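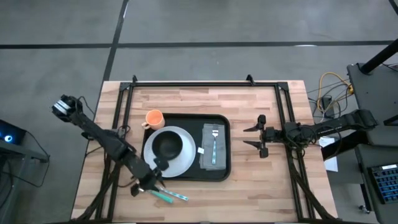
vaida_ots escribió:
Pues yo sigo pensando que el aceite de linaza para una encimera de tablero alistonado es un error, por muy bonito que quede. Lo puse en la cocina de Brulldale y al segundo invierno tenía manchas grises alrededor del fregadero.

ott_kutt escribió:
Vaida, depende muchísimo de cuántas manos des y de cómo lijes entre una y otra. Yo di 4, muy finas, dejando secar bien (y cuando digo bien es una semana entera por mano, que mi mujer ya no me hablaba), y la tengo estupenda. Lo que no perdona es el exceso. Si a los veinte minutos no retiras lo que sobra con un trapo, se queda pegajosa y ahí se agarra toda la porquería.

dalia_luse escribió:
Perdonad que me meta, que soy nueva por aquí. Acabo de comprar un tablero de haya y pensaba darle barniz al agua y olvidarme. ¿Tan mala idea es? En la tienda me dijeron que aguanta de todo.

vaida_ots escribió:
Dalia, el barniz va bien hasta el primer golpe. Luego entra agua por la grieta y tienes que lijar la encimera entera, porque los parches se notan una barbaridad. Yo me pasaría al aceite duro con cera. Caro, eso sí.

ott_kutt escribió:
Caro y con un olor que tumba - abrid ventanas. Pero en eso le doy la razón.

ieva_p escribió:
Yo no se la doy a ninguno de los dos, jaja. Aceite mineral, del de farmacia, una vez al mes y a correr. Llevo 6 años así con la mesa de comer. ¿Que se le va el brillo? Pues se le va. Cuando se me cae el vino paso la bayeta y, si queda cerco, lija de 240 y otra vez aceite. Eso sí, me da igual que se vea usada, y sé que a mucha gente no.

vaida_ots escribió:
Ieva, en una mesa vale, pero junto a un fregadero el mineral no protege nada. No se endurece nunca.

ieva_p escribió:
Por eso he dicho mesa :)

dalia_luse escribió:
Vale, la mía lleva el fregadero encastrado, así que descarto el mineral. Otra duda: ¿los cantos del hueco también hay que tratarlos?

ott_kutt escribió:
¡Sobre todo esos! La testa chupa como una esponja. Dale el doble que a la cara y sella después con silicona. Y la parte de abajo también, aunque no se vea, que si no el tablero se te comba.

dalia_luse escribió:
Uf, por abajo ya está atornillado... Me toca desmontar. Gracias a todos, en marzo os cuento cómo ha quedado.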